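Stostwood keeps its pottery workshop for two more years

The town of Stostwood will continue to support the public pottery workshop on Melodard Street. The town council approved a new two-year agreement in April, after several months of discussion about the rent and the old heating.

The workshop opened in a former bakery and today has 499 members. Last year 1,685 people took part in its evening courses, and many of them came from villages outside the town. The members were worried that the building would be sold when the old contract ended.

"We are very glad, and also a little tired," said Kastriot Kelmendi, who has led the workshop from the beginning. "In winter we did not know if we could order clay for the summer. Now we can make plans again."

Under the new agreement the town pays half of the rent. The course fees stay the same, but members will pay a little more for firing, as the price of electricity has gone up. The company Softić will replace the heating before the autumn. During this work the workshop will be closed for 4 weeks.

Registration for the summer courses opens in May at the town library. The courses for beginners start with simple forms such as cups and bowls, and glazing is taught in the second part. Children under ten can take part together with an adult. 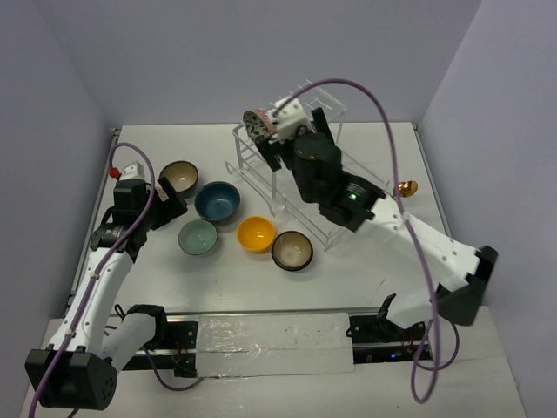

Ceramic bowls on a white tabletop.

The yearly sale of members' work will take place in the yard of the workshop, from 10 in the morning. Entrance is free.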